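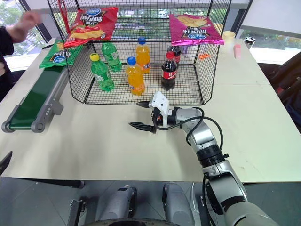 Azlan Kwok 看完上周的交接表,说机器把筐装完以后,人剩下的活反而更碎了,以前一个人从头跟到尾,现在一上午要在四个地方站。他这句话写在表格备注栏里,我抄下来,因为和我自己的记录对得上。

工作笔记 > 分拣间 > 日记

2019年1月19日,星期六

早班。Mornska 工位照常开,零食和饮料混装,网筐,瓶子立在筐底,薯片袋最后放。全班处理 1,428 件,人工介入 22 次。上一次同样的混装单是 1,918 件,但那天饮料占比高,两个数不能直接比。我在表里加了一列品类占比,以后按这一列分开算。

介入原因分类如下。袋装滑出筐沿或搭在筐沿上,占多数。瓶子放下时碰到邻瓶,其次。剩下 3 次是标签朝向导致识别超时,人工确认后继续。袋装的问题老样子:袋子软,充气量不一,同一口味两袋的抓取点可以差出一指宽。瓶子是硬的,瓶颈位置固定,麻烦少得多。Isitum 的程序把两类放在同一个夹持力档位里,我认为应当拆开。已写进申请单,等批。

人员方面。八月改造以前,这条线每班四个人,两人拣货,一人装筐,一人复核。现在编制两个人,名称改为“工位监护”。职责说明写了一页半,实际做的事:补料,清传送带,扶正歪倒的袋子,按确认键,填介入记录。装筐的手艺用不上了。以前装筐快的人知道重的靠中间、袋子竖着塞缝,这些现在写成了规则,写得不全,竖着塞缝那一条没有。我下午补了一段文字给 Latuheru 那边,附了手绘的筐内位置图,六个瓶位,袋子走外侧。

另一项变化是节奏。手工装筐时,快慢自己调,累了就慢两分钟,后面再赶。现在节拍由工位给出,人等机器的时间长,但等的时候不能走开,手随时要伸过去。连续监护四十分钟以后,介入的反应时间开始变长,这是我用秒表记的,样本小,只供参考。建议监护每半小时换一次岗,和补料对调。班长口头同意下周试,书面的还没有。

工资没有降,计件奖取消了,换成固定的岗位补贴。原来件数高的两个人吃亏,原来件数一般的略有增加。关于这一点,意见箱里的条子比任何一项技术问题都多。我只管记录,原文转交。

复核岗的去向仍未定。按流程,筐出站前还要有人看一眼品项和数量,系统称重只能查总重,两种口味的袋子重量一样,拿错了称不出来。今天查出一筐口味错放,靠人眼看出来的。这件单独登记,不算在介入次数里,理由是机器没有报错。是否应该合并统计,我倾向于合并,否则报表上的数字好看,错筐照样出门。

Bamow 的培训定在下周,内容是急停、复位、换夹指。名单里没有晚班,已提醒。

收工前清了台面,传送带停机,滚筒侧面擦过一遍。带面张力偏松,未调,留给白天的维修。夹指垫片还剩一副备用,需要补订。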